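작업실 노트
2024년 3월 29일

오늘은 흰 작업대 앞에서 하루를 다 보냈는데 진짜 재미있었다. 잊어버리기 전에 순서 없이 적어 둔다.

오전엔 Sotomayor 쪽에 보낼 누름 시험부터. 접착 시편을 금속 추로 눌러 두고 가장자리가 얼마나 뜨는지 보는 그 시험인데, 지난 12월에 했을 때는 값이 들쭉날쭉해서 결국 표에서 빼 버렸었다. 이번엔 추를 올리는 방법부터 바꿨다. 위에서 툭 놓지 말고 한쪽 모서리를 먼저 댄 다음 천천히 눕히기. 이렇게만 했는데도 시편이 옆으로 밀리는 게 확 줄었다! 왜 진작 이렇게 안 했나 싶다. Casimiro Villalobos가 예전에 메모로 남겨 둔 방법인데 그때 대충 읽고 넘긴 내 잘못이다.

누르는 시간은 시편마다 502초로 통일. 애매한 숫자인 건 아는데 Fellach 시트에 이미 이렇게 들어가 있어서 그대로 간다. 나중에 누가 500으로 고치자고 하면 예전 데이터랑 비교가 안 되니까 말릴 것.

추 이야기 조금 더. 스테인리스 원판을 포개 쓰는 방식이 나는 정말 마음에 든다. 한 장 빼고 한 장 더하는 것만으로 단계가 나뉘고, 옆면 홈만 봐도 어디서 나뉘는지 바로 보인다. 윗면은 손자국이 너무 잘 남아서 쓰기 전에 마른 천으로 한 번 닦기로 했다. 가운데 작은 구멍에도 먼지가 끼니 면봉으로 같이 닦을 것. 오늘 쓴 조합을 저울에 올려 보니 941 g. 시트에는 이 실측값을 그대로 적었고, 환산은 나중에 한꺼번에 한다.

점심 먹고 와서는 Plerora 원단. 기대를 별로 안 했는데 이게 오늘의 수확이다. 표면이 미끄러워서 추가 돌아갈 줄 알았더니 꽤 얌전하게 버텨 준다. 시편 번호 68번은 접착제를 너무 두껍게 발라서 버렸고(옆으로 다 삐져나옴), 69번부터 다시 시작했다. 얇게 펴 바르는 건 아직도 감으로 하고 있다. 고무 주걱 새것을 뜯어서 써 봤더니 훨씬 고르게 나와서 혼자 신이 났다. 헌것은 끝이 닳았으니 앞으로는 접착제 말고 청소용으로만.

작업대 덮개 얘기도 써 둬야겠다. 갈색, 붉은색 얼룩이 여기저기 꽤 많다. 나는 이대로가 싫지 않은데, 색이 연한 시편을 올릴 때는 헷갈린다. 오늘 오후에도 시편이 변색된 줄 알고 한참 들여다봤다. 당분간은 연한 시편 밑에 깨끗한 종이를 한 장 깔고, 덮개는 다음 주문 때 같이 바꾸자. 무광에 결이 살짝 있는 지금 것과 같은 종류로! 반들반들한 건 조명이 비쳐서 눈이 너무 피곤하다. 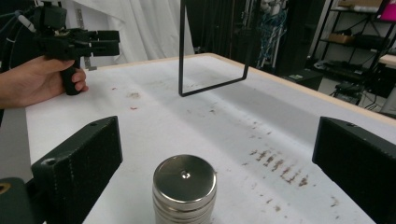
덮개를 바꿀 때 나무 테두리 쪽도 같이 손보면 좋겠다. 밝은 나무색이 보기 좋아서 덮어 버리기는 아깝고, 사포로 가볍게 밀고 오일만 한 번 먹이면 충분할 것 같다. 금요일 저녁에 발라 두면 월요일까지 말릴 수 있다. 하는 김에 모서리에 남은 테이프 자국도 제거.

Fisomstead에서 온 회신도 출력해서 파일에 꽂아 뒀다. 두꺼운 시편도 받아 준다고 한다! 그러면 한 단계 무거운 조합까지 해 볼 수 있다. 재료비는 대략 811유로 나올 것 같은데 견적서가 와야 확실하다.

다음에 할 것
- 69번부터 이어서, 추는 모서리부터 눕히기
- 연한 시편용 종이 재단해 놓기
- 면봉, 마른 천 보충
- Casimiro한테 예전 메모 원본 있는지 물어보기
- 원판 한 장씩 따로 무게 재서 표로 만들기 (이건 내가 하고 싶다, 남겨 두세요)

사포는 둘째 서랍에 고운 것만 조금 남아 있음.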